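The Great Glass Amnesty

10 Jun 2026

Every household has a shelf that operates outside the law. Ours is the one above the fridge, where drinking glasses go when they have lost their siblings. There is a tall one from a set of six, a short one from a set of four, and a heavy thing with a foil rim that came free with something we no longer drink. They can't be thrown out because they work perfectly well. They can't be used for guests because guests would see them.

Last month we asked readers of this newsletter to tell us about their own glass shelves, and 146 of you wrote back, several at a length usually reserved for disputes about fences. What follows is a fair summary of the findings, with the fence material removed.

First, matching sets are a phase. People buy them when they move in, or are given them when they marry, and for a year or two they line up like choirboys. Then one goes in the sink with a cast iron pan. One reader in Grikumura reports buying a set of 16 in a burst of optimism and being down to five before the warranty card had been found. She has kept the card.

Second, colored glass is back, and it has returned without apologizing for its last visit. Pink goblets, green tumblers with bumps on them, red dessert dishes that nobody's grandmother would let you touch: all of it is now marked up and displayed near the register. The secondhand store on Sundusora Street used to sell green tumblers by the box, with the box thrown in. They are now sold singly, with a little tag on a string. If you cleared out a relative's cabinet ten years ago, we suggest you don't go in there.

Third, and this caused the most mail, there is no agreement on which way up a glass should be stored. The rim-down party says dust. The rim-up party says chips, and also that a glass left rim down on shelf paper smells like shelf paper. We have been rim-up since the smell was pointed out to us, and we are not taking further letters.

A few practical notes came in too. For cloudy glasses, soak them in warm water with a good splash of white vinegar, then rinse and dry with a cloth that has never met fabric softener. If the cloud stays put, it is probably etching from the dishwasher, and you own frosted glassware now. Textured pieces want an old soft toothbrush in the grooves. Anything with gold on it gets washed by hand, by you, at the end of the evening, when you least feel like it.

When it comes to setting a table with odds and ends, the general advice was to go all in. Two strays among ten matching glasses look like an accident. Twelve strays look like taste. Group the colors loosely, put some clear ones between them so the whole thing can breathe, and let people pick their own, which also saves on those little charms.
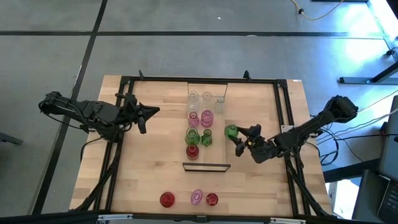 Pink, green, red and clear, all invited to the same table.

All of this brings us to the swap. In July we'll be taking over the back half of the Deltar Hall for a morning, from nine until the coffee runs out. Bring up to 17 pieces, clean and free of chips. You will get a paper ticket for each, good for one piece from the tables. Last year more than 251 glasses changed hands, and at least one of them went home with the person who brought it, after a change of heart in the parking lot.

Please wrap things in newspaper, and please take your newspaper away with you. Mugs are a separate problem and will be turned back at the door. So will decanters without stoppers, however good the story. Loose stoppers are welcome and will have their own bowl.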